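Search this site
Search
Enter keywords

Can a machine do the laundry yet?

12 February 2019
Posted by Jurgita Kalniņš

I have been asked the same question at every family dinner for two years, and it is always the laundry question. My relatives know I write about automation, and they want to know when they can stop folding. I usually say "not soon" and change the subject. Last week I sat down and tried to work out a proper answer.

Part of the laundry was automated long ago. A washing machine takes in dirty clothes, fills itself, heats the water, turns the drum, drains and stops. My grandmother did all of that by hand in a tub. The machine does it better than she did, and it does it in a closed box where it never has to look at a shirt or know which end the collar is on.

What is left is everything outside the box. Somebody picks the clothes up off the floor, sorts them, loads them, moves them, hangs them, takes them down, finds the corners and folds them. That part looks the same as it did when I was a child. The distance from the front of a washer to a flat surface is a few steps, and most of the unsolved work happens inside those few steps.
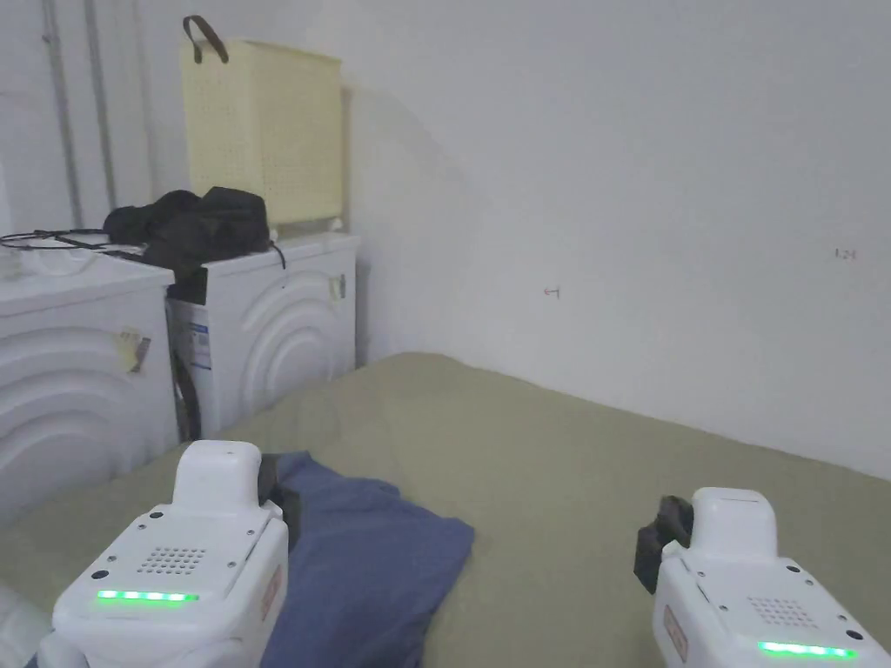 Why cloth is hard

A plate has one shape. You can measure it once, and it will be that shape tomorrow. A pillowcase has a new shape every time you drop it. Corners go under, edges roll, and a part of the cloth you need may be on the side facing the bed.

People deal with this without thinking. I watched myself fold a towel and tried to write down each thing I did. I shook it, felt along an edge with my thumb, found a corner, ran my other hand along until I hit the next one, and let the weight of the towel straighten it out. I didn't look at it for most of that time. The information came through my fingers.

A two-fingered gripper can pinch, and pinching is enough for a surprising number of jobs. With two of them you can hold two corners and lay a cloth down fairly flat. The trouble comes earlier, in finding the corners. If a gripper picks up two layers when it wanted one, a person feels the extra thickness right away. A machine without a good sense of touch may carry on and fold the mistake into the pile.

The bed problem

I have a strong opinion about beds, which is that they should count as a separate chore in every discussion of home robots. In factories, folding is done on a hard flat table with nothing else on it. At home I fold on the bed, and so does nearly everyone I know. A bed is soft and it usually has another piece of cloth on it already. A blue cloth lying on a rumpled cream cover looks like an easy case, given how different the colors are, but the cover has its own creases and even a little raised fold standing right beside the blue. A machine has to decide which folds belong to the thing it is supposed to pick up. If it grabs a pinch of the cover along with the cloth, the whole bed comes along. Put white sheets on a white cover and the color no longer helps at all.
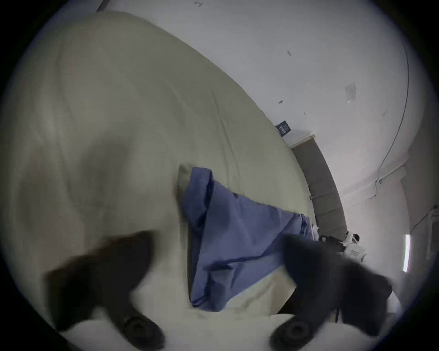

My own test of whether a household machine is ready is to ask what I would have to change at home before it could start. I would not move furniture for a robot. I would not buy new bedding either, or promise to keep the walkway clear. A fair trial would take the bedroom as it comes, with creases in the cover and whatever was left standing by the doorway still standing there. If somebody has to tidy up first, then the tidying is the chore and the machine has only done the remainder.

What the shop floor has

Last July I visited a commercial laundry in Brurthorpe that handles hotel linen. They have a flatwork line with a Dawber feeder and a Garkon folder behind it. The manager told me they had put 1,666 sheets through it the day before my visit. The folding itself was fast and neat, and I could not fault it.

But every sheet was clipped in at the front by a person. Two workers stood there pulling sheets from a heap, finding the corners and attaching them to the clips. I asked how many different items the line was set up to fold, and the manager said 63, counting sizes separately. Fitted sheets were not among them. Those went to a table at the back, where they were done by hand.

That visit changed how I think about the question. The fold was solved by building a machine around one flat rectangle. The finding and picking up was left to people, in a building designed for laundry. My apartment was not designed for laundry.

Where I think we are

I also tried out the Vokeo planner, a piece of software that looks at a photo of a garment and suggests where to fold it. I gave it 203 photos of my own clothes. It was good with T-shirts and towels laid flat. With anything heaped up it mostly guessed, and its guesses on my black sweaters were poor.

So when people ask, I now say this: a machine that folds a towel you have already laid out for it is close, and I would not be surprised to see one for sale in a few years. A machine that takes a warm heap out of the dryer and leaves you with a stack on the bed is a good deal further off. I would like to see it cope with one fitted sheet before I give a date.

My sister has asked whether it could at least match socks. I am going to try Vokeo on those next and will post the results when I have them.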